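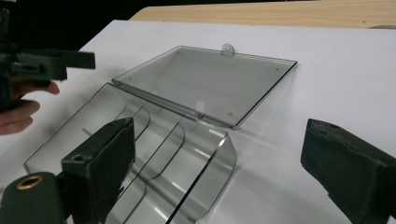 Smoke-gray acrylic organizer with hinged lid: how to clean it, and will the lid come off?

Posted in Home Storage, 12/13/22
1,253 views

I have one of those tinted clear plastic organizers, the kind with curved pockets set one behind another like steps and a lid that opens on a hinge. The lid has a small round tab with a hole in it on the far edge. Mine came from a shop called Engelbrecht that has since closed, and there was no leaflet in the box.

I used it in the bathroom for two years for makeup, cotton pads and nail things. Now I want to move it to my desk for pens, stamps and envelopes. Before I do that I would like to get it properly clean. There is powder down in the bottom of the curves, where the plastic bends, and a sticky patch inside the front lip from a bottle of hair oil that leaked. A cloth won't go all the way down into the back pocket.

My questions are:

What can I use on it that won't make it cloudy? I ruined a clear tray once with glass cleaner. It went dull all over and never came back.

Can I take the lid off? It would be easier to wash in two pieces. I can see a tiny hole near the hinge end of the lid but I don't know if it is a pin or just a mark from the factory. I don't want to force it.

Also, what is the tab for? My sister thinks you hang the whole thing from it. I doubt it would hold.

Nomvula Rampersad

Bheki Gumede
641 helpful votes

Lukewarm water and a drop of plain dish soap is all you need for the powder. Don't use glass cleaner with ammonia in it, rubbing alcohol, nail polish remover or anything gritty. Acrylic can craze, meaning it gets very fine cracks that look like fog, and there is no washing that out. That is probably what happened to your tray.

For the pockets, this is how I do mine:

Tip it upside down over the trash and tap the back so the dry powder falls out. If you wet it first you get paste.

Fill the sink or a plastic tub deep enough to cover the pockets. Let it sit for 15 minutes with the lid open.

Wrap a thin microfiber cloth over the handle end of a wooden spoon and put a rubber band on it. Run that along the inside of each curve from one side to the other. A cotton swab will do the corners where the curved walls meet the side panel.

Rinse under the faucet and shake it out. Pat it with a dry cloth. Paper towels leave fine scratches and they show up badly on the smoke-colored ones when light hits the curve.

For the hair oil, put a little dish soap straight on the patch with your finger, leave it for a few minutes, and then rinse. You may have to do it twice. Baby oil will lift old sticker glue the same way, but then you have to wash off the baby oil.

On the lid, I would leave it on. On some of these the hinge is a strip glued along the edge and on others there are small pins. You can't always tell which by looking. I have a Deltivow box with pins, and when I pushed one out the plastic around it chipped. It still closes but it leans. If yours opens flat you can get at both sides of it fine. Just hold the lid up with your other hand when you lift the box out of the water so that the weight isn't all on the hinge.

The tab I can't say for certain. On mine it is only something to get your fingertip on when you open the lid. I would not hang it by that, especially with anything in it.

Sulthorpe
Member since December

Just put it in the dishwasher, top rack. I do that with all my plastic.

Bheki Gumede

Please don't do this with acrylic. The heat can warp a thin lid, and the curved walls can start to open out again. Detergent tablets are hard on the shine too.

Nomvula Rampersad

Thank you. I did the tub and the spoon handle this afternoon and the powder is gone. The oil took three goes with the soap. There is still a faint line inside the front lip but I think it is a scratch that was there before. I left the lid on.

For the desk I am putting envelopes at the back, stamps and clips in the middle, and pens along the front. The longer pens stick up, so I will have to leave the lid open or find another place for them.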